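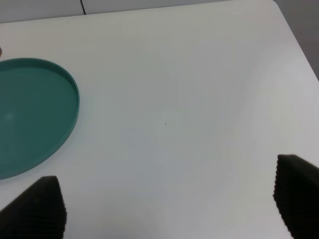 Lukine: the picking cell and the people next to it

Gallery, updated Sep 3, 2026

Lukine packs mixed orders of household goods and canned food for small stores. On a normal day 2000 items cross the packing tables, and until this summer every one of them was picked up and put down by hand. In August the first robot arm took over part of that job. The pictures on this page are from the work with the arm, and the text is mostly about the shift that works beside it.

The packing hall is run by two shifts. Helmi Vainio leads the early one and Eetu Vainio the late one. Both started on the tables themselves. When the arm was announced, the first question in both groups was about hours. The answer was that hours would stay the same through the end of the year and that the job list would change. The new list went up next to the lockers and has been rewritten more than once. 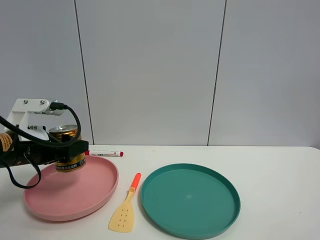 Lifting and setting down is the part of the job most people were glad to hand over. A packer on the can line makes the same reach all day, and the complaint has always been the wrist and the shoulder. Now the arm does that reach for the simple shapes. It holds a can upright by the upper part and brings it in over a plate, as with the gold one over the pink plate, and a person checks where it ends up. Flat things are harder. A spatula like the one lying between the plates is still listed as a hand item on the early shift, and Helmi wants it to stay that way until the drop rate is lower.

What has changed most is the pace. A packer used to set it for the whole table. These days the arm has its own speed, and people fit their checking around it. Some like this. Others say they feel watched by the clock more than before, and the late shift asked for a pause button on the packer's side of the table. It was fitted within the week.

Training takes 20 minutes for the basics: starting, stopping, clearing the table, and what to do when something falls. After that a new operator stands next to an experienced one until both agree it's enough. Nelli Aaltonen wrote the instruction sheet – one page, large type, no abbreviations. It hangs at each station and there is a spare in the break room.
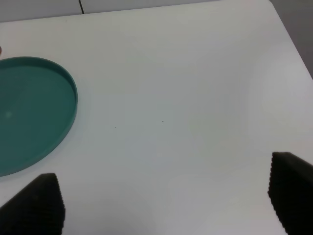
Gripper open over clear table, teal plate to the left.

Stops are logged by hand in a notebook. The software keeps its own log, but the notebook has the reasons in it, and those are what get discussed at the shift change. In the first week there were 60 entries. Many of them were a person stopping the arm to move something that would have been fine where it was. Eetu did not want those removed, and they are still in the book.

Pay was the last thing to be settled. Anyone who can run the arm alone now gets the operator rate for the full shift, including the hours spent on hand packing.
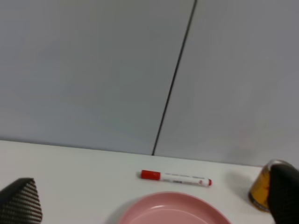
Martti Pitkänen wrote in after the first version of this page went up. He thinks the operator rate is fair but that the checking work is more tiring than it sounds, and he would like people to trade places every hour, "before your eyes stop seeing the cans." The early shift is trying that now. The late shift will decide after it has seen the early shift's notebook.

Questions about the cell go to Joonas Pesonen at the hall office.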